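Thursday, April 20, 2023

Morning

In the lab by a quarter past seven to get the laser warmed up before the building got busy. The air handling comes on at eight and the pointing drifts for a good half hour afterward, so I wanted one clean run first. Got most of one. The seed was stable, pump power where I left it last night, and the crystal oven had held temperature to within what the readout can show.

We are still after the same thing: a pair of photons out of the crystal, split cleanly by polarization, with enough coincidences per second that a student can take a full curve in an afternoon. Yesterday's rate was poor. I had blamed the fiber coupling on the idler side and spent two hours walking the mirrors for a gain I could have gotten by sneezing.

This morning I swapped the two detectors and the low count stayed with the detector, so the coupling was fine all along. It's the older one, the Mundach unit we got when the Bemden group closed down. I logged 1,992 coincidences over the first run with it in place, then put in the spare and ran again for the same time. Better, clearly. I didn't write the second number in the book until after coffee and then found I had saved over the file, so that run will have to be repeated. My own fault. The save script should ask before it overwrites, and I have asked myself to fix that since August.

Fiachra Egan came by at ten wanting to know whether he could have the table for his interferometer next week. I said Monday and Tuesday, not the rest. He has 40 meters of fiber on a spool and nowhere quiet to put it. I suggested the shelf under the table and he said the shelf rings when anyone walks by, and he is right about that. He ended up taking measurements of the old cupboard.

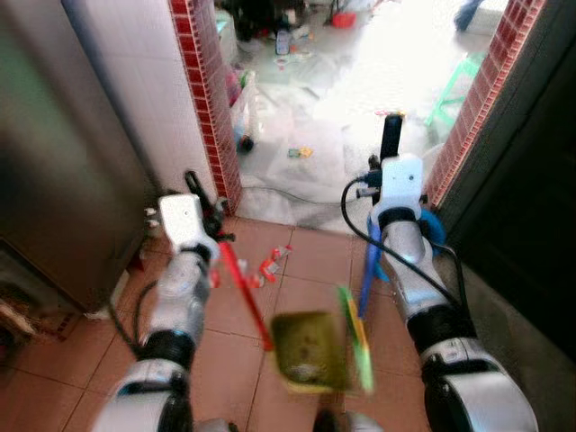 Afternoon

Group meeting ran long. Bielecka presented her fits for the oven scan and they look good except at the low end, where the curve bends away from the model below 25 degrees. She thinks it's the thermistor sitting too far from the crystal. I think it could be the crystal warming from the pump itself, which would show up if she repeats it at half power. She'll do both. Neither takes long.

The Varirdale abstract is due in two weeks and we still don't have a title. Mine was too long and everyone said so.

After the meeting I repeated the spare detector run, saved it under its own name this time, and checked the dark counts on both units with the lids on. The spare gave 101 a second. The Mundach one was several times that and climbing the longer I left it, so the cooler in it is probably failing. I wrote a note on tape and stuck it to the housing. Repair will cost more than we have in that line until the new budget, so it goes on the shelf -- the one that rings.

Ordered two bandpass filters and a replacement for the waveplate mount with the stripped screw.

Evening

Home at seven. Read half of the paper on timing jitter and lost the thread in section three, where they change notation without saying so. Will try again on the train.

For tomorrow: rotate the half-wave plate through the full set of angles with the spare in, same integration time at every point. Ask Bielecka for the thermistor part number. Write back to Fiachra about Monday. Fix the save script.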